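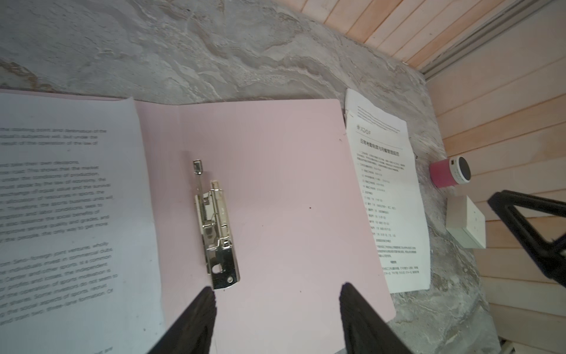
Pink clip folder, open, with a printed sheet over the left panel.

Notebook entry, November 21, 2025
Subject: filing of printed course readings, pink folders

The purpose of the present work is to settle how the printed readings of the Ginting series are to be filed before they pass to the Dresero shelf. The readings have been kept in trays since June. A. Crăciun has asked for a written procedure that colleagues can follow without further instruction.

The text used is the reading on the sports economy. Legible passages include "exchange of equal value and the survival" and "allocation of resources in sports". The page is set close and has no heading that can be relied on for sorting, so the title is to be written on the index slip in full.

The clip is metal and is fixed along the spine area. Its base plate has an oval slot and a round hole near the lower end. There are a few small dark specks on the right panel of the folder. They do not affect use and the folder need not be replaced on that account. 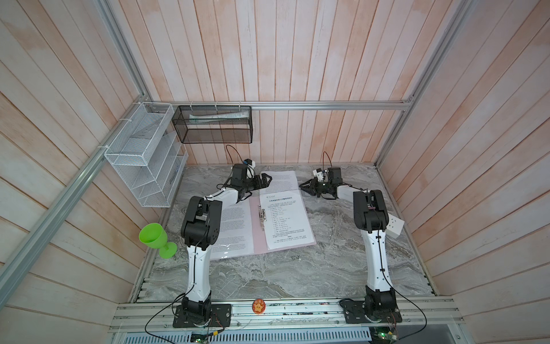

Ida Lenz

Procedure as agreed:

Lay the folder fully open on the marble-patterned tabletop, clip upward. Square the sheets on the table before raising the lever. Insert the stack from the side, check that all edges are level, then close. A folder is to hold no more than 70 sheets. Longer readings are divided into 2 folders and the slip marked accordingly.

Sheets are not to be punched. Creased sheets go under the flat weight overnight and are filed the next morning.

Stock: one carton of 100 folders is held in the Iminance cupboard. The Flesance order is to be placed when the carton is half used. Index slips come in packs of 1,000 and no order is needed at present.

Open points: whether the slip belongs inside the front panel or under the clip with the first sheet. A. Crăciun prefers the clip. I have no objection, provided the title remains readable when the folder is closed. To be entered here once decided.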